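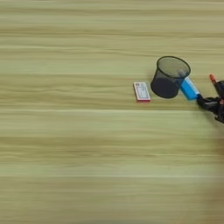 Who has to sign off when the arm's work area changes?
Posted by Smaranda Mihăilă, 2023-02-28

We run a small Durkine arm on a benchtop at our Trastthorpe office, mostly sorting stationery. Our house rules say any "material change to the work area" needs a new risk assessment. My manager believes a different pen cup is a material change. I have filled in 22 forms since April and would like to see my family. Is there a sane way to read this?

Luminița Zamfir
Been there, with more forms. We ended up writing down what the original assessment covers: object size, weight, anything sharp, top speed, reach. Swap items inside those limits and you make one line in the log. Go outside them, or touch the gripper, the speed or the stop button, and it's a full reassessment with a signature from whoever owns the cell. Scissors are outside. My boss asked.

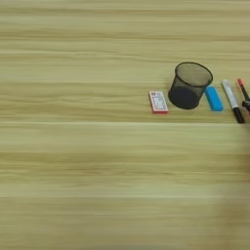 Do you log a swap if the item goes back the same afternoon?
Log it both times, with initials. A log with gaps is a diary.

Keep the old versions too. Ours is on revision 682 and I've needed revision 1 more often than I'd like.

drodex_dave
just tape a square on the table and say everything in the square is fine. worked for us

Cho951
Tape is good for showing where the reach ends. It won't stop an arm, Dave. Go with Luminița's limits and get your safety person to agree to them in writing first.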